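Home | Clubs | Players | Grounds | Seasons | Random article

Brolstead Rugby League Club

Brolstead Rugby League Club is a semi-professional side that plays its home matches at Vasik Park, a ground with 700 seats and a slope that visiting teams tend to mention in their post-match remarks. The club's colors are green and white.
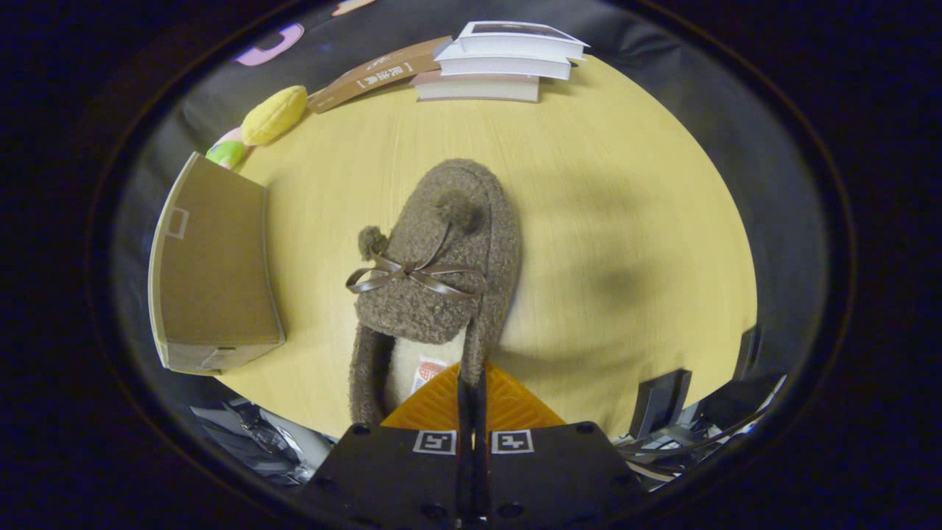 The club was formed by workers at the Jastura rope mill, who had been turned down for a soccer pitch and took the next one along. Its first season brought a single win, awarded after the opposition's bus went to the wrong town. The result still appears in the club's official list of victories, in bold.

Playing history

Brolstead spent most of its early years in the lower division, where it gained a reputation for stubborn defense and very little else. Promotion finally came under head coach Masaru Miyazaki, a former hooker who banned the long pass on the grounds that his players could not throw one. The team scored mostly from close range and kicked well. Supporters of other clubs called this style unwatchable — Brolstead's own supporters agreed, and bought season tickets.

The club's record win is a 69–6 defeat of Sasaki Rovers, played on a Saturday in January in heavy fog. Winger Hakim Ngau was credited with five tries, although Rovers have long maintained that one of them was scored by somebody else.

Miyazaki was succeeded by Takumi Kuroda, who restored the long pass. Relegation followed the next season.

Women's team

The women's side was founded by Yae Oda and has been the more successful of the two for most of its existence. Captain Hatsue Tanabe made 40 consecutive starts at loose forward, a club record for either team. The men's trophy cabinet was moved to a smaller room to make space.

Rivalry

Matches against Sasaki Rovers are known as the Ropewalk Derby. Rovers supporters do not use the name, having no connection with rope.

See also: Ropewalk Derby; Vasik Park

Contact | Copyright and reuse | Back to top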